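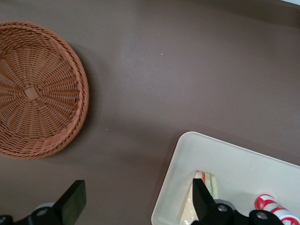
Fig. 1. Round wicker basket, braided rim; wrapped sandwich in white tray.

Basketry, session 3: bases and borders
Nasbridge evening course, handout

Start from the middle. Look at the base first, small square knot, spokes going out from it. Get the knot tight or the whole thing wanders.
Soak cane 40 mins, longer if its old stock.
Weave close, push each row down with teh bodkin.
Border: braided, thick. Leave long ends!! Practise on scraps.
Lunch baskets: measure your tray before you start the base.

Next time: handles. Bring side cutters, old towel.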